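How to cover a table with paper for a craft session

Posted November 16, 2020 in Home and Making

A paper cover is the cheapest way to protect a table from glue, paint and felt tips. It goes down in a few minutes, it can be drawn on, and at the end you roll it up with the mess inside. The method below is for a plain rectangular table. Notes on round tables are near the end.

What you need

A roll of plain paper, wider than the table if you can get it
Low-tack masking tape
Long scissors or a craft knife
A metal ruler
A dry cloth

Choosing the paper

White lining paper from a decorating shop is fine for most jobs. It is sold by thickness, and the middle grades are easiest to handle. Thin paper tears when children lean on it, and the very thick grades want to curl back into a roll. I use a wide white roll from Fernavine, which I bought in October and am still working through. Newsprint is cheaper but goes soggy under poster paint.

If your roll is 748 mm wide and the table is wider than that, you will need two lengths side by side. Plan for an overlap of 30 mm where they meet. Any less and the join will open up when somebody drags an elbow over it.

Clearing and wiping the table

Take everything off and wipe the top with a damp cloth, then dry it well. Tape will not hold on a damp or greasy surface. Run your hand over the top as well. A grain of sand or a dried drop of glue will show through as a bump, and a pencil will go straight through the paper when it reaches it.

Waxed and oiled tables need some care. Test the tape underneath the table first, leave it for an hour, and peel it back slowly. If it leaves a mark or lifts the finish, don't put tape on the top at all. Fold the paper over the edge and tape it to itself underneath.

Cutting to length

Measure the table and decide whether you want the paper to hang over or stop short. For an overhang, add 300 mm to the length, so that you have 150 mm at each end to fold under. If the paper stops short, the bare edge is left open for clamps, or for people to rest their wrists on.

Cut the length on the floor if you have the room. Mark both sides of the paper, lay the ruler between the marks and cut along it. Cutting by eye nearly always drifts to one side.
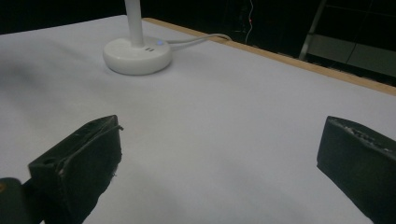
Getting the curl out

Paper from a roll will lift at the ends. Lay the length with the curl facing down, so that the ends press against the table. If it still won't lie flat, roll it up loosely the other way, hold it for a minute and let go. You may have to do this twice with paper from the middle of the roll, where the curl is tighter.

Taping down

1. Line up one long side with the table and put a short piece of tape in the centre of it.
2. Smooth the paper across with the cloth and tape the centre of the opposite side.
3. Do the same with the two ends, pulling gently.
4. Tape the corners last. If you begin with the corners, any slack ends up in the middle and makes a ridge.
5. Fill in with more short pieces of tape where the paper lifts.

Keep the tape flat and press it down with a thumbnail. Fold the last bit of each piece back on itself to make a tab – it saves a lot of picking later.

Joining two lengths

Put the first length down and tape it fully. Lay the second over it with the overlap facing away from where most people will sit. Run one long strip of tape along the join. For wet work, turn the first length round and tape the join on the underside too, before either piece goes on the table.

Round tables

Lay the paper over the top and crease it along the edge with your fingers. Cut outside the crease, leaving a border as wide as your hand. Snip into the border at regular spaces, fold the tabs under and tape them. It looks untidy from below but holds well.

Wet paint and water

Paper alone will not stop water. If you are using water pots, put an old plastic tablecloth underneath and tape the paper to that. Stand the pots on a tray, and change the top sheet if it starts to bubble. Left wet on bare wood, it can leave a pale mark.

Taking it off

Let paint dry first if you have time. Peel the tape back slowly at a low angle, then roll the paper from one end with the dirty side in. Clean offcuts are worth keeping flat under a bed or behind a cupboard. Paper with only pencil or crayon on it can usually be turned over and used again. Check with your local council before putting painted or glittery paper in the recycling.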